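The Bin by the Back Door

Every house I have ever loved has had a place where the odds and ends pile up. Ours used to be a drawer. Then it was two drawers and a cake tin, and by April neither drawer would close. So I went to Zitovberg to see Eskil Boström, who runs the sorting room at the Skakevik toy and tool library and has spent 22 years thinking about small things with nowhere to go.

The library lends out 2850 items, and it is a wonderful place to poke around (I stayed until they turned the lights off at six!). Puzzles, hand drills, marbles, a whole wall of board games. What I really wanted to see, though, was the catch-all bin.

"People apologize for theirs," Boström told me. "I like them. You find out what a family has been doing."

His method is pleasingly loose. Pick one bin, big and tough, with sides you can reach over. Let things land in it all week. Then empty it in one go, with the radio on, and give yourself 29 minutes. Building blocks go home to the block box, tape and measuring tools to the workbench, bottles to the sink or the recycling. Anything you can't name goes in a jar on the windowsill until somebody asks for it.

He is fond of a divided bin, with a narrow section at the back and a roomy one in front. The front is for the jumble — a red block, a blue one, a roll of white tape with its end come loose, a clear plastic bottle, a black tape measure with a yellow label. Scratches don't bother him a bit.
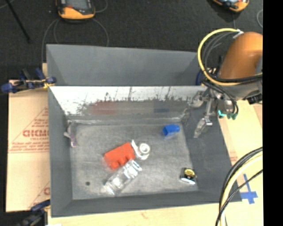
Starting Your Own

You don't need to buy anything fancy. Boström's favorite came secondhand from Katona, the hardware store down the hill, and mine is an old storage tub from the Vendau flea market. Put it where people already drop things, which in our house is the back door. Skip the lid, or everyone will set things on top of it. And tuck in the loose end of the tape before you put it away, folded over on itself, so the next person can find it.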